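Traltance publishes first results from simulated gripper comparison

3rd March

Robotics test firm Traltance has published the first results of a study comparing a two-finger gripper with a multi-fingered hand on ordinary tabletop objects. All of the work so far has been done in simulation, and the company says tests on real hardware will follow in October.

The study ran 3554 pick attempts across 32 table layouts. Of those attempts, 2381 ended with the object lifted clear of the table and held until the run was stopped. The rest were failures of one sort or another, including dropped objects, missed grasps and runs that were halted when the arm touched something it was not meant to touch.

Traltance said the two-finger gripper did better overall. The multi-fingered hand came out ahead on round and shallow objects, mainly bowls and lids, and fell well behind on thin items such as pencils.

The layouts put household items next to things that would be unusual on most tables, among them a starfish, a model dog and a bullet cartridge. Wondimu Dinsa, who led the study, said the mix was meant to give a spread of shapes and sizes without favouring either design.
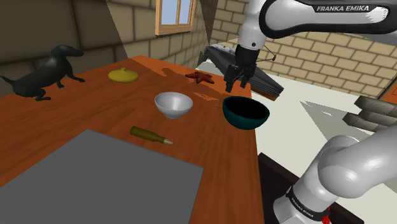 Each layout was loaded with the objects well apart, then run again with some of them touching or overlapping. Lighting was changed between runs as well. Dinsa said the shadow of the arm had been a bigger problem than the team expected, and that an early version of the software had more than once treated the edge of a shadow as the edge of an object.

"We had a week where we thought the gripper model was wrong," he said. "It was the vision side. Once the lighting was varied properly during training, most of those errors went away, though we still see a few on dark objects."

The same control software, a package called Moschos, was used for both end effectors. It takes in camera views, picks a grasp point and plans the path of the arm. Traltance said it had kept the settings as close as it could between the two, but that the hand needed an extra stage to decide how its fingers should close. That made its runs slower. The company has not released timings and says it wants to measure them on real equipment first.

Bowls gave the clearest difference. The two-finger gripper has to take a bowl by the rim, and if it comes down slightly off line it tends to tip the bowl or push it along the table. The hand can spread its fingers over a wider part of the wall and copes better with small errors in position. Dinsa said size mattered less than he had assumed, with large and small bowls giving much the same result for the hand.

Flat objects were hard for both. A mat lying on the table offers very little to hold, and neither design could lift one reliably. Runs with mats were counted in the totals. Some readers of an earlier draft had asked for them to be left out, and the report includes a separate table for anyone who wants the results without them.

Thin objects were where the hand lost most ground. Its fingers often met the table before they had closed, and a pencil would roll or turn away from the grasp. The problem was worse when a pencil lay against or partly under something else. In those layouts the software had to choose between moving the larger object first and going for whatever part of the pencil was free, and it usually chose the second.

Cameras were compared in a smaller part of the study. Traltance tried a view of the whole table from one side and a close view looking down from above, and then the two together. The side view was better for planning where the arm should go. The close view was better for the last part of the approach, but it often had only part of an object in sight, and the gripper itself could hide what it was reaching for.

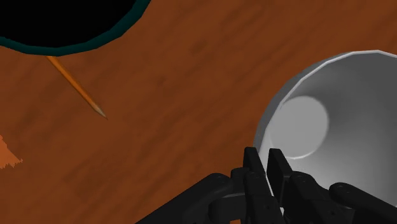 A close view from above, with the black multi-fingered gripper in the foreground, part of a white bowl behind it and a pencil to the left. Simulated view: Traltance

With both views switched on, the number of missed grasps fell for each design. The improvement was larger for the hand. Dinsa said that was probably down to the fingers blocking the close camera, which left the software guessing when it had no second view to fall back on.

The simulated tables were built with Proltine, a scene library that Traltance keeps for its own projects and lends to partners. It includes the furniture, the walls and floor, and the object models. The firm said some of the models were simpler than it would like. Bowl rims are made up of short straight edges, and the report warns that fingertip contact with them may not match contact with a real rim.

Rarnov, which supplies handling equipment to packing lines and helped to pay for the work, said it would wait for the October tests before making any decision about which design to fit. The company handles a good deal of rounded packaging and had asked for bowls and lids to be included.

A spokesperson for Rarnov said the simulated results were useful for ruling things out. "If a gripper can't manage a lid in simulation, we would want a very good reason to try it on a line. We are less ready to go the other way and buy something on the strength of a simulated result."

The hardware tests are planned to cover 1000 picks, shared equally between the two end effectors. Traltance said it would use real versions of the objects where it could get them and would print the others. The layouts will be chosen from those already used, so that each real attempt can be set beside its simulated match. Both camera views will be used throughout.

Dinsa said he expected the overall success rate to drop. Friction is the main worry, as the simulated surfaces were all given the same value, while glazed bowls, wood and plastic behave differently in the grip. He also wants to see how the fingers of the hand hold up to repeated contact with a hard tabletop, something the simulation does not model at all.

The report and the tables of results are available from Traltance on request. The company said the layout files would be released with the next version of Proltine, but that the Moschos settings would stay private until the hardware tests are finished. Groups that want to run their own gripper through the same layouts can apply to the test office by the end of the month.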